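The Gaillard Field Pack, 16 Months On

March 7, 2021

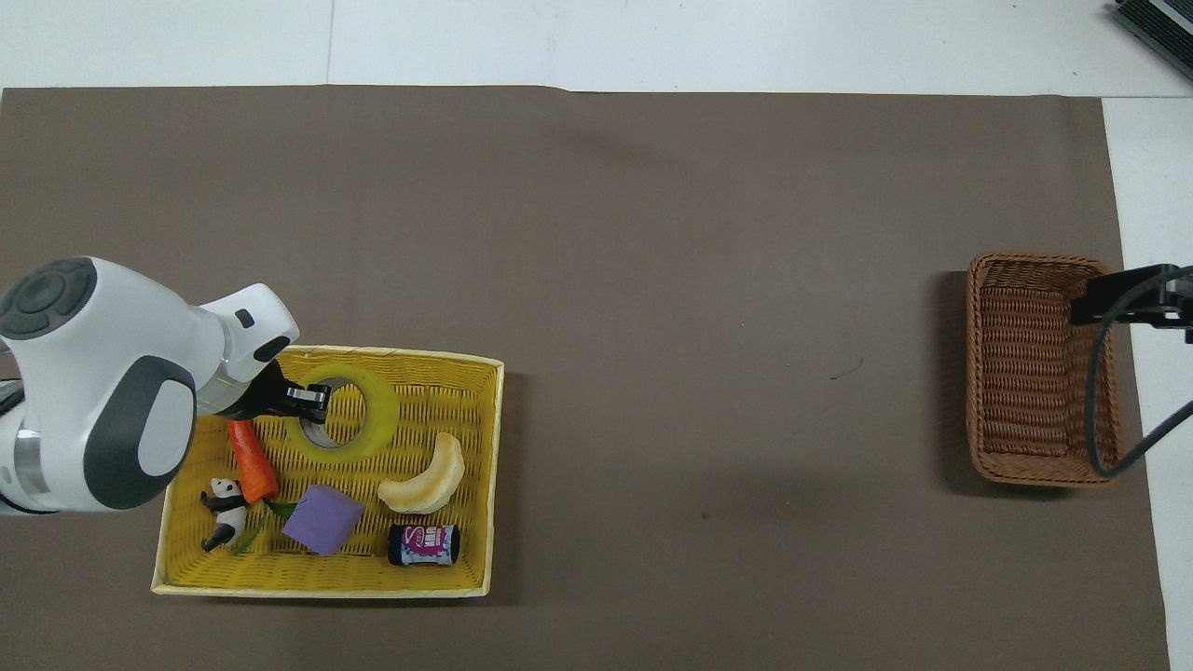 I bought my Gaillard pack in the fall before last, after a good deal of dithering, and I promised several of you a proper write-up once I'd had it out in bad weather. Well, it has now been through two winters, a marsh, a quarry and the back of a truck I would rather forget, so I think I've earned an opinion.

For anyone new to these pages, I spent a long stretch in the infantry reserve, mostly as a signaler, and I still help out on cadet weekends and the winter navigation course at Skevcombe. That means I carry a full load more often than a man with my knees should. My old issue rucksack had served me faithfully (I was fond of it, the way you get fond of a bad car), but the frame had bent and one shoulder strap was mostly thread.

The Gaillard comes in one size, with a back panel that slides up and down to fit you. It cost me $285, and I know that will make some of you wince. It made me wince too. Colin Lockwood, who was my platoon sergeant once upon a time and still speaks to me as if he were, told me I could have had two surplus packs and a decent pair of boots for the same money. He's right, of course, and he said it again when he saw the thing in person.

Let me start with what I love, which is the hip belt. It's wide, it's stiff where it should be, and it sits under a belt kit without digging in or riding up. If you've ever tried to march with pouches and a civilian hiking pack fighting over the same few inches of your waist, you'll know what a relief that is! On the January course we covered a long night leg over broken ground, and when I got to the checkpoint my shoulders felt almost normal. My feet were another story, but I can't blame the pack for those.

The side pouches zip off and join up into a small day sack, an idea older than I am, and Gaillard has done it nicely. The zips are chunky enough to work with gloves on. The yoke that turns them into a day sack lives in the lid, and I'd advise you to leave it there always. I took mine out to dry, put it somewhere sensible, and didn't see it again until we moved the sofa.

Radio carriage is where I had my doubts. There's an internal sleeve against the back panel, and a cable port on each side of the lid. The sleeve holds a manpack set snugly, with the weight high and close, just where you want it. The port on the left is fine. The port on the right comes out directly under the lid strap, so the strap presses on your cable every time you cinch it down. I got around this with a bit of foam and some tape. Chelsea Furnival, who has the same pack, simply runs everything out the left and gets on with her life, and she may have the better plan.

Now for the grumbles. The fabric is tough, but it's noisy when it's cold, and on a still night you can hear yourself brushing past every bush in the county. It does soften up after a few months. It also drinks up mud and won't give it back; mine has been scrubbed many times and will never be its proper color again. And it isn't waterproof, whatever the swing tag would like you to think. Use a liner. Callum Rowbotham trusted the tag and slept in a wet bag at Sutthorpe, and we all heard about it at breakfast.

One buckle has broken in all that time, on the lower compression strap, when I dropped the pack off a tailgate and then stood on it. I wrote to the maker expecting to be ignored, and a packet with two new buckles turned up the next week with a friendly little note. I do like a firm that writes notes.

People have asked how it stacks up against the big Sormont. I borrowed Gemma Lambert's for a weekend, so take this as a first impression only. The Sormont swallows more, and its lid pocket is much better laid out, with room for a map case that you don't have to fold. But it carries its weight lower and I felt every pound of it going uphill. If you ride in vehicles and walk short distances, I'd look hard at the Sormont. For long days on foot I'm staying with what I've got.

Would I buy the Gaillard again? Yes, and I'd get the olive instead of the tan, on account of the mud. If you're near Skevcombe for the spring course, come and find me and try it on with a load in it. I'll even put the yoke back in the lid for you.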